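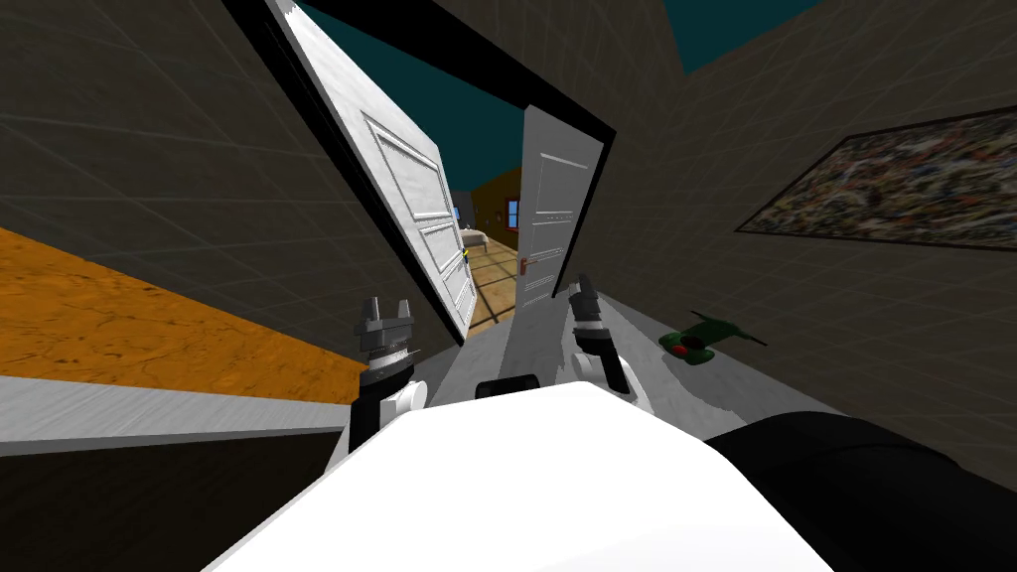

Metwally objects that appraisal scores tell us little about why people leave, and that exit interviews should carry more weight. Her objection is fair for small firms, where one manager's scoring habits can distort a whole year of results. It is less of a problem at Titard, where each appraisal is signed by two line managers and checked against attendance records.

4.2 Appraisal frequency and staff turnover

We compared two sites, Semotthorpe and Hamdy, over 18 months. The sample held 120 employees who had completed at least one full appraisal cycle. Semotthorpe kept its yearly review; Hamdy moved to a quarterly one in November.
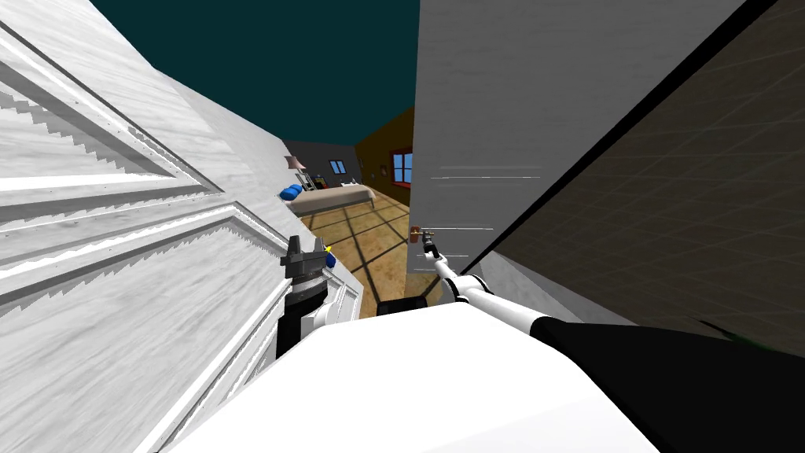
Figure 3. Simulated interior with a white panelled door.

Staff who changed line manager during the period were kept in the sample but coded separately, following Kabbaj and Morsy. Leavers were grouped by stated reason — pay, hours, relations with the manager, other — and retirements were left out. Where an employee gave more than one reason, only the first was used. Turnover was then calculated for each site by quarter, using the average headcount as the base.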